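Three months with the Somogyi bench kit

I said I'd write this up in June and it's now well past that, so apologies to the three of you who asked.

The short version of the offer: Somogyi will lease you an arm, a gripper, a slab of slotted aluminium to bolt it to and a licence for their teaching software, which is called Skulley for reasons the manual keeps to itself. You supply the job. Mine is refurbishing old desktop towers for Clodinside, where we strip them, test them and send them back out with a fresh processor. It's fiddly work and my thumbs have opinions about it.

Setup took me 9 hours. The brochure says an afternoon, and I suppose it doesn't say whose. Most of that went on calibration, which involves nudging the arm to a corner, pressing a button, and being told in a pleasant grey box that you've nudged it to the wrong corner. Violeta Ledesma from their Vunddale office talked me through it by phone and was very decent about my language.

Once it's calibrated, Skulley is good. You guide the arm by hand through the motion, it records the waypoints, and you tidy them up on screen afterwards. The timeline editor is the best part of the whole package. The undo button is the worst, as it undoes whatever it fancies.
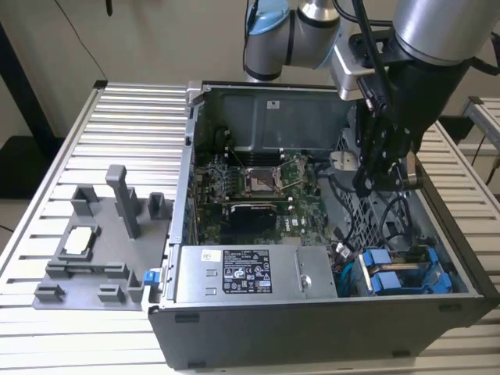
Fixtures are where the lease price starts to look optimistic. Somogyi's own plates are $323 each and come in two sizes, neither of them mine, so I printed one. It has a little square nest that presents the part at the same spot every time, and it sits on the bench to the left of the tower, with the case on its side and the socket bracket already open. The arm has to get its fingers down past the drive bay and the power supply cables without snagging anything, and a cluttered old case is a much harder test than the bare board in the demo video. My advice is to teach the approach from high up and come down slowly.

Support is email only after the first month - replies are polite and usually arrive the next morning. The full lease came to $2521 for the quarter, plus freight. I've renewed for another one, mostly on account of the thumbs. If anyone has worked out the undo button, the comments are open.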